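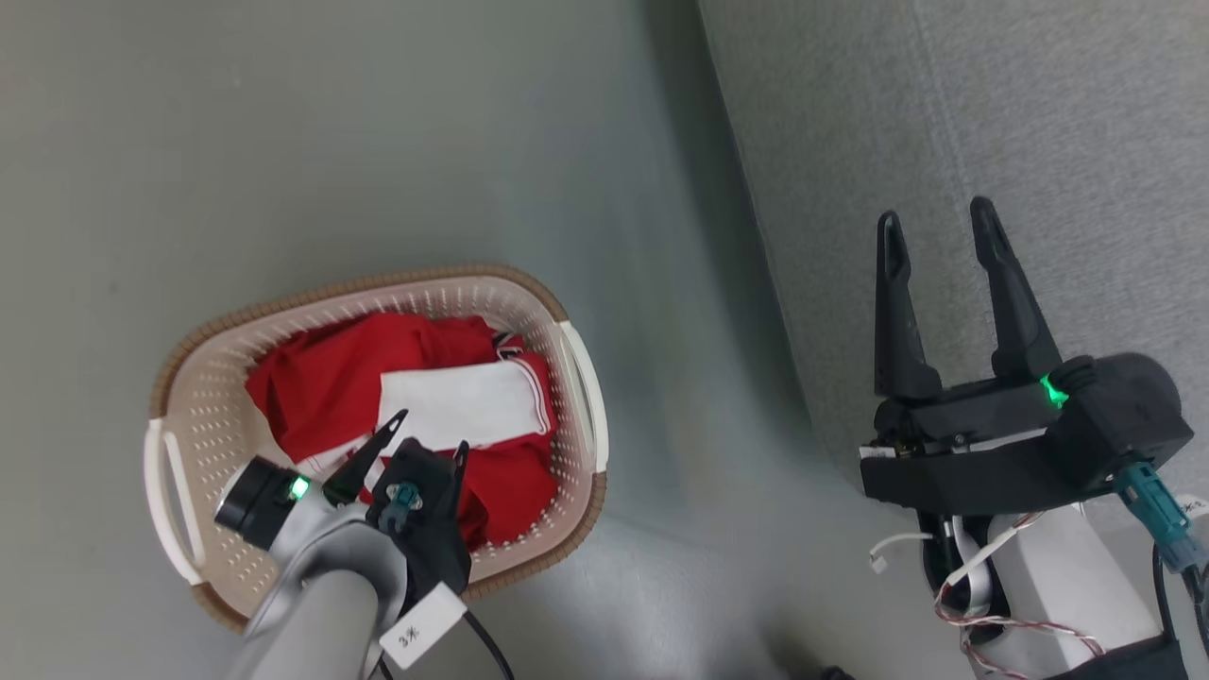 To: robot-club list
From: Lena Kubiak
Date: Nov 11, 2025
Subject: Re: laundry task, who's got what

Quick one before I run for the bus. Replies to Igor's questions underneath, his message quoted first so you don't have to dig.

Igor Mazurek wrote:
> Hi all,
> Couple of things before we lock the entry for Britton.
> 1. Are we still doing pick from basket AND fold, or just the pick? The rules I've got say fold is a bonus but Sakda thinks they changed it in October.
> 2. How many episodes have we got that are usable? I counted 683 in the shared folder but some of them have no right wrist video.
> 3. Can we please agree on what "done" means for a pick. Hubert and I labelled the same batch and got different answers, which is a bit embarassing.
> 4. Who has the key to the cupboard in Breseck.
> Igor

1. Just the pick. Sakda checked, fold is still a bonus, he was thinking of the junior division. If we have time after the report then sure, have a go. I wouldn't.

2. 621 once you drop the ones with missing video. Mirjana ran the check script last night. List of the bad ones is in the folder, please don't delete them, just leave them where they are. Target is still 957 so there's a way to go. Sign up for slots on the sheet, two people per slot, same as before.

3. OK this is the long one.
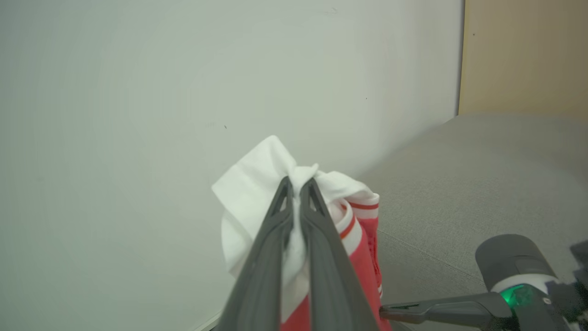

The labelling mess is mostly my fault, the guide I wrote says "item is held and clear of everything else" and that falls over as soon as two bits of clothing are near each other. Take the white cloth bunched up between the fingers with the red one hanging right beside it. Is that one item or two? From the wrist view I can't tell if they're caught on each other. Hubert would say held, Igor would say not clear, and going by my guide you're both right. So new rule: label the grip and the separation as seperate fields. Grip is yes/no. Separation is yes/no/can't tell, and use "can't tell" as much as you like, it's not a fail. Check the head view before you decide, wrist view by itself is no good for this. I'll fix the guide tonight.

Also colour. Please mix up the clothes a bit more. We've got heaps of red and white and the model is going to learn that laundry is red. Bring some greys, old towels, odd socks, whatever you don't mind not seeing again till the comp. Name on the tag if you do mind.

4. Mirjana has the key. Spare is with the front office, ask for the Janssen room one, it's the same ring.

Other bits:
- Relabelling: Hubert and Igor do the first 100 again with the new fields, without talking to each other, then send me both files. If you still disagree on heaps of them we'll meet.
- Report draft: Sakda has the methods section, I've got the intro, nobody has put their hand up for the results yet. Anyone?
- Brudutow want our team name and a short blurb for the program. Two sentences. Suggestions to me, not the whole list please, last year was 40 emails.

Gotta go

Lena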